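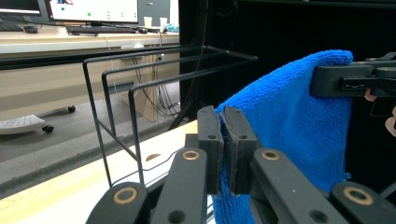

Keep the old boot room exactly the way it is, Bülent Uysal told me before I had even set my bag down, and he must have said it 3 more times by supper. I can see why! The Ivmont Lodge opens its doors again in May, after two winters of work, and the boot room is the one corner that still smells like the place I remember (pine pitch, wool socks, a little woodsmoke).

I drove up to have a look around ahead of the reopening, and I came home wanting to book a week. The lodge started out as a bunkhouse for survey crews, then spent a long stretch as a hunting camp, and for a while it looked like it would be sold off in pieces. Gaurav Chaturvedi and Mutua Makokha bought it instead, along with 333 acres that run down to Mosoti Creek.

They kept the log walls and the big stone fireplace in the main hall. Upstairs used to be one long dormitory – I slept there once as a kid and froze – and it's now a row of guest rooms with real heat and windows that open. Meals are served at two long tables, so you'll be passing the potatoes to strangers whether you like it or not. I liked it.

Fishing is still the main draw. Guests get more than 50 rod days' worth of private bank to share over the season on the upper creek, and the lower stretch is open to anyone staying the night. It's catch and release only. Yiğit Güneş is handling the guiding this year and wants people out on the water by 6 a.m., which I managed exactly once. The trout were small and quick and I lost most of them under the footbridge.

There's a new trail too, up through the aspens to the Jollon overlook. Go slow on the last part, it's steeper than it looks from the porch. Dogs are fine on a leash.

Rooms are already filling for July, Gaurav says, but June still has plenty of openings. The kitchen will take day visitors for lunch if you call the morning before. Ask for the huckleberry pie.

Print this story | E-mail this story

Last updated: March, 2:50 p.m.

Contact us | Copyright Preseo Valley News. All rights reserved. | Back to top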